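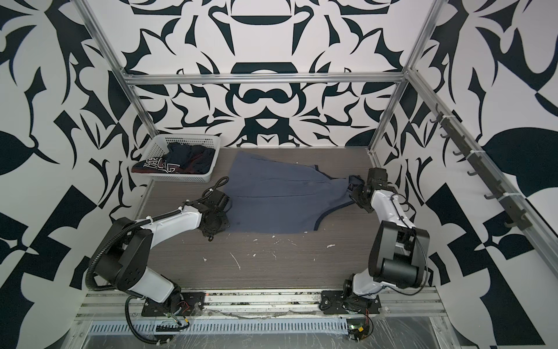

About Us

Ustari is a small alterations and mending shop on Clendach Street in Lendside. Open since 2000. Hems, zippers, cuffs, patches, school clothes, work clothes, the coat your dog got to. Bring it in, we'll take a look.

We started with one sewing machine and a rented counter at the back of the Sengar dry cleaners. Moved to our own place five years later, two doors down. Still send our cleaning to Sengar, still get our coffee there too.

What we do
Basic repairs are usually ready in 5 days. Zippers a bit longer, depends on the part. Knitwear is our favorite, sweaters and sweatshirts mostly. Collars, bindings, elbows, pulled threads.
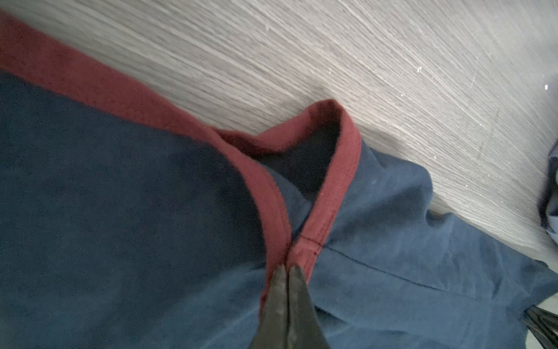 Navy knit with maroon trim.

What we don't do
Leather, fur, wedding gowns. Sorry! Ask at the counter and we will give you the name of somone who does.

Classes
Beginner mending runs every February, evenings, up to 18 people. Bring something of your own to fix. Needles and thread are provided. It fills up fast so call or stop in early.

Prices
Hems from $20. Everything else priced when we see it, no charge for looking. Please wash items before you drop them off. Keep your ticket, we file by ticket number not by name.

Parking is behind the building, enterance on the Lendside Road side.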